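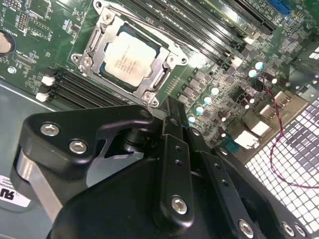 Open case, motherboard in place.

Workstation Inspection Checklist, Koltden Office
Reading time: 3 minutes
Last updated: October 31, 2018

Applies to desktop units on the second floor. Mark each item pass, fail or N/A. Inspector: Heriberto Lozano.

1. Power cord and plug free of cuts, scorch marks and bent pins. Pass.
2. Outlet strip mounted off the floor, no strip plugged into another strip. Fail at desk 15. Strip removed, wall outlet to be used until a longer cord arrives.
3. Rear vents at least 3 inches from the wall. Pass after two units were moved forward.
4. Cord disconnected before side panel is removed. Pass.
5. Wrist strap clipped to bare metal, reading under limit on the Pundeo tester. Pass - tester battery is low, replace before December. 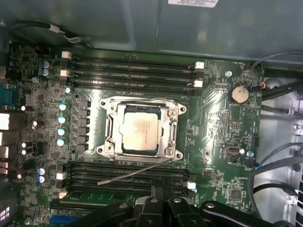 6. Memory matched to the inventory sheet. Record the size and position of every module, and write "none" for a bare slot. A board with the processor seated and all eight slots empty, four on each side of the socket, goes down as eight lines of "none" and stays out of service. Do not borrow modules from another desk.

7. Dust on fans and filters. Fail at desk 111, filter clogged. Cleaned, recheck next round.
8. Screws and side panel refitted before power is restored. Pass.

Open items go to the Naqvi service desk with the desk number.

Contact: Koltden Facilities, ext. 100 | Back to top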